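実験台の片づけ

提供:卓上整理事典
ナビゲーションに移動 検索に移動

実験台の片づけ(じっけんだいのかたづけ)とは、ガラス器具などを所定の置き場に戻し、台の上をふたたび使える状態にする作業の総称である。実験の手順書ではたいてい最後の一行に「片づける」とだけ書かれ、所要時間の見積もりには含まれないことが多い。

目次
1 概要
2 置き場の種類
3 台と壁まわり
4 器具ごとの扱い
5 トレー論争
6 関連項目

概要
片づけは洗浄、乾燥、収納の三段階に分けて説明されるが、現場では乾燥と収納の境目があいまいで、水切りかごがそのまま永住の地になる例が後を絶たない。分類としては、使う場所に戻す「定位置式」と、空いている場所に戻す「空席式」がある。後者に正式な支持者はいないものの、実践者は多い。

置き場の種類
小規模な実験台では、前面が低く開いた積み重ね式のトレーがよく使われる。もともと文具や工具の整理に使われてきた形で、奥が高く手前が低いため、中身を上からも前からも取り出せる。家庭用品売り場で手に入ることから、理化学用品のカタログで選んだ場合より稟議が短く済むという利点もある。
試験管には試験管立てを用いる。丸い穴の列に管を一本ずつ差す単純な道具で、横倒しにしたときの管の転がりやすさを一度経験した者は、以後その存在を疑わない。

白いトレーに入ったガラス器具、台の奥のコンセント、試験管立ての穴 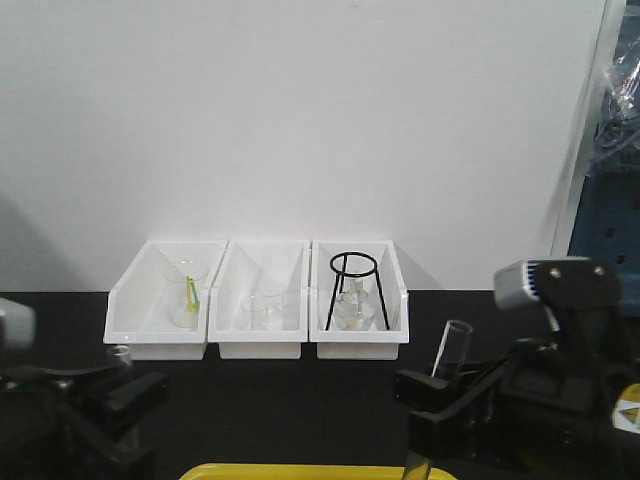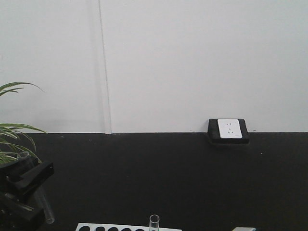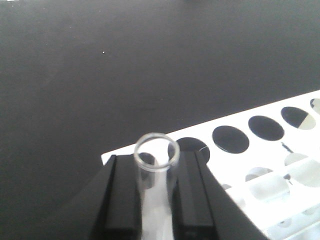 台と壁まわり
天板の色には黒と白の二大勢力がある。黒は白い沈殿や粉が見えやすく、同じ理由で掃除の手抜きもよく見える。白は汚れが目立たないと信じて導入され、ヨウ素液をこぼした午後にその信仰が終わる。
コンセントは台の奥に設けられることが多い。器具を壁際まで押しやると差し込み口がふさがるため、収納計画ではまず電源の前を空けるのが定石とされる。観葉植物を近くに置く研究室もあるが、葉が台にかかる位置での水やりの当番は、配線の担当者と話し合って決めるのが望ましい。

器具ごとの扱い
ビーカー:大小を入れ子にすると場所はとらないが、抜けなくなることがある。トレーに一つずつ立てておけば、収納効率と引き換えに平穏が得られる。
撹拌棒・スポイト類:細長いものは単独で置くと行方不明になりやすく、ビーカーに立てて保管されることが多い。長い棒を小さなビーカーに差すと重心が上がり、ビーカーごと倒れる。
三脚台:脚が開いているため、どの棚にも収まりが悪い。脚の間の空間にフラスコを入れる方法は省スペースの工夫として知られるが、三脚台だけを取り出したいときに限って思い出される欠点がある。
フラスコ:首を持って運ぶ人と胴を持って運ぶ人がいる。大きなものは、首を持つ手とは別の手で底を支える。
試験管:口を上にして立てる。洗浄後に水を切る場合は逆さに差す専用の棒立てを使う。欠けたものは定位置に戻さず廃棄に回す。「まだ使える」という付箋を貼って戻す行為は、問題の先送りとして各種の手引きで戒められている。

トレー論争
収納用品をめぐっては、Iltachの深型とUsholmの浅型のどちらが優れているかという議論が長く続いた。整理法の著述家エイリニ・ヴラホプロス(Eirini Vlachopoulos)は著書で浅型を支持し、深型の底には必ず持ち主不明のゴム栓がたまると論じた。深型派はこれに対し、浅型ではゴム栓が床にたまるだけだと反論している。
ヴラホプロスの調査によれば、ある学校の理科準備室で台帳に載っていた器具は2918点、棚卸しで見つかったものは2821点であった。差の行き先は明らかになっていないが、同じ棚卸しでは台帳にない洗濯ばさみが50個以上見つかっている。
なお、Charpentierの仕切り板で両者の折衷を図る案もあったものの、仕切り板そのものの置き場が決まらず、普及しなかった。

関連項目
水切りかご
試験管立て
棚卸し
Gusteo(ラベル用紙)
ゴム栓

カテゴリ:収納 | 実験器具 | 終わらない作業
最終更新は2月。この記事には出典の追加が求められています。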